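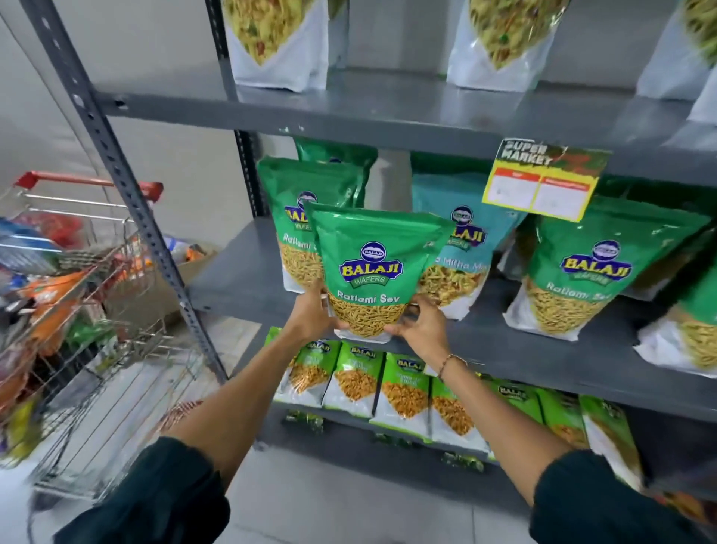

[보도자료]

스타스텍 마켓, 수입 스낵 진열 코너 새단장... 인도식 남킨 매대 확대

토요일 오전부터 손님 맞이. 선반 재배치, 품목 안내표 교체, 대용량 봉지 전용 칸 신설

식료품 유통업체 스타스텍(Stasteck)은 3월 매장 개편의 하나로 수입 스낵 통로를 다시 꾸미고 인도식 짭짤한 스낵, 이른바 남킨(namkeen) 진열을 늘린다고 밝혔다. 새 코너는 토요일 오전 8시 개점과 동시에 문을 연다.

이번 개편의 핵심은 선반이다. 기존에 쓰던 회색 철제 선반은 그대로 두고 칸 높이만 다시 잡았다. 대용량 봉지가 세워서 들어가도록. 그동안은 큰 봉지를 눕혀서 쌓는 일이 많았고 눌리거나 라벨이 안 보인다는 손님 의견이 꾸준히 들어왔다.

진열 품목에는 발라지 웨이퍼스(Balaji Wafers)의 라틀라미 세브(Ratlami Sev)와 미타 믹스(Mitha Mix)가 포함된다. 라틀라미 세브는 초록색 봉지에 투명 창이 나 있어 안에 든 가느다란 노란 세브가 그대로 보인다. 청록색 봉지가 미타 믹스. 두 제품은 가운데 선반에 나란히 놓이며, 윗칸에는 다른 혼합 남킨 대용량 봉지가 들어간다.

세브는 병아리콩 가루 반죽을 가늘게 뽑아 튀긴 과자다. 라틀라미 세브는 인도 중부 라틀람 지역 이름에서 온 것으로, 향신료 맛이 있는 편으로 알려져 있다. 그냥 집어 먹어도 되고 차트나 포하 위에 뿌려 먹기도 한다. 매운맛에 약한 손님은 직원에게 먼저 문의하면 된다.

콜린 데자르댕(Colleen Desjardins) 스타스텍 매장운영 총괄은 "통로를 지나가다가 처음 보는 봉지를 한번 들어보고, 뒤집어 보고, 그러다 사 가시는 분들이 많다"며 "그래서 손이 닿는 높이에 큰 봉지를 두는 걸 제일 먼저 정했다"고 말했다. 이어 "맨 윗칸은 솔직히 아직 좀 높다. 손이 안 닿으면 직원을 불러 주시면 된다"고 덧붙였다.

■ 무엇이 바뀌나

- 칸 높이 조정. 대용량 봉지는 모두 세워서 진열
- 같은 브랜드는 한 칸에. 색깔이 비슷한 봉지는 사이를 띄움
- 선반 앞 안내표 교체. 제품명은 영문과 한글 병기, 알레르기 관련 표시는 굵은 글씨
- 소용량 봉지는 통로 끝 매대로 이동
- 유통기한이 가까운 제품은 앞줄로. 매일 오전 개점 전 확인

안내표 작업은 디자인 업체 서튼(Sirton)이 맡았다. 한글 표기는 손님들이 매장에서 부르는 이름과 봉지에 적힌 이름이 서로 달라 몇 차례 손을 봤다. '믹스'인지 '믹스쳐'인지, '세브'인지 '세우'인지. 최종적으로는 봉지에 적힌 영문을 기준으로 통일했다. 옛 표기에 익숙한 손님을 위해 통로 입구에 대조표를 한 장 붙여 둔다.

수입 및 물류는 아와드(Awwad)가 담당한다. 스타스텍에 따르면 이번 개편을 위해 들어온 남킨류 첫 물량은 모두 1,969봉지다. 이 가운데 300봉지는 개장 주말용으로 따로 빼 두었다. 추가 입고 일정은 정해지는 대로 매장 게시판에 공지할 예정이며, 특정 품목의 예약은 받지 않는다.

트레버 터콧(Trevor Turcotte) 아와드 물류 담당은 "튀긴 과자는 부서지기 쉬워서 상자에 몇 단까지 쌓느냐가 늘 문제"라며 "이번에는 상자당 봉지 수를 줄였고 트럭에서도 맨 위에만 실었다. 운임은 더 나왔다"고 설명했다.

■ 개장 주말 행사

토요일 오전 8시부터 통로 옆 시식대에서 세브를 올린 간단한 차트를 맛볼 수 있다. 감자, 양파, 고수, 요거트, 타마린드 소스. 준비된 재료가 떨어지면 종료한다. 오후에는 요리 강사 솔레다드 소토마요르(Soledad Sotomayor)가 남킨을 집밥에 쓰는 법을 짧게 소개한다. 토마토 수프에 얹기, 오이 샐러드에 섞기, 남은 카레에 뿌려 식감 살리기 등. 별도 신청 없이 참여할 수있으며 자리는 18석이다.

소토마요르 강사는 "봉지를 뜯고 나면 밀폐 용기에 옮겨 담는 게 좋다. 습기 먹으면 맛이 확 죽는다"며 "눅눅해진 건 마른 팬에 약불로 잠깐 볶으면 어느정도 돌아온다"고 조언했다.

행사 당일 시식 음식에는 유제품과 콩류가 들어간다. 견과류가 들어간 제품도 같은 코너에서 판매되니 알레르기가 있는 손님은 봉지 뒷면 표시를 꼭 확인해 주기 바란다.

■ 포장재 회수함

통로 끝에는 빈 과자 봉지 회수함이 놓인다. 포장재 수거 업체 트란도브(Trandov)와 함께하는 시범 사업이다. 다른 가게에서 산 봉지도 받는다. 안을 털어서 펼친 상태로 넣으면 되고 씻을 필요는 없다. 기름이 흥건한 것, 음식물이 남은 것은 사절. 종이 상자와 플라스틱 용기는 기존 분리수거함을 이용하면 된다.

버넌 르클레르(Vernon Leclerc) 트란도브 사업팀장은 "투명 창이 있는 봉지는 재질이 섞여 있는 경우가 있어 따로 모아 본다"며 "얼마나 들어올지 아직 모르겠다. 일단 받아보고 통을 키울지 정하겠다"고 밝혔다.

■ 진열 제안 받습니다

스타스텍은 코너에 들일 다음 품목을 손님 의견으로 정할 계획이다. 계산대 옆 쪽지함에 제품 이름, 또는 봉지 색깔만이라도 적어 넣으면 된다. 이미 들어온 의견으로는 렌틸콩 스낵, 바나나칩, 덜 매운 혼합 남킨 등이 있다. 구매 담당 조제 푸아리에(Josée Poirier)가 매주 쪽지를 모아 검토하고 결과는 게시판에 붙인다.

푸아리에 담당은 "이름을 몰라서 '초록 봉지, 노란 글씨' 이렇게 써 주신 분도 있는데 그걸로도 대부분 찾는다"며 "빈 봉지를 들고 오시면 제일 빠르다"고 했다.

한편 통로 공사로 며칠간 자리를 옮겼던 향신료와 콩류는 개장일에 맞춰 원래 위치로 돌아간다. 쌀과 밀가루는 안쪽 벽면에 그대로. 냉동식품 통로는 이번 개편과 무관하며 평소대로 운영한다. 주차장 입구도 변동 없슴.

■ 참고 사항

- 장소: 스타스텍 마켓 수입 스낵 통로
- 개장: 토요일 오전 8시
- 시식: 오전부터, 재료 소진 시까지
- 강연: 오후, 18석, 선착순, 무료
- 회수함: 개장일부터 상시 이용

취재 문의: 스타스텍 매장운영팀 콜린 데자르댕
제품 및 입고 문의: 스타스텍 구매팀 조제 푸아리에
강연 관련 인터뷰는 사전 요청 바람. 매장 내 촬영은 개점 전 시간에 가능하며 손님 얼굴이 나오는 촬영은 당사자 동의를 받은 뒤 진행해 주시기 바랍니다.

(끝)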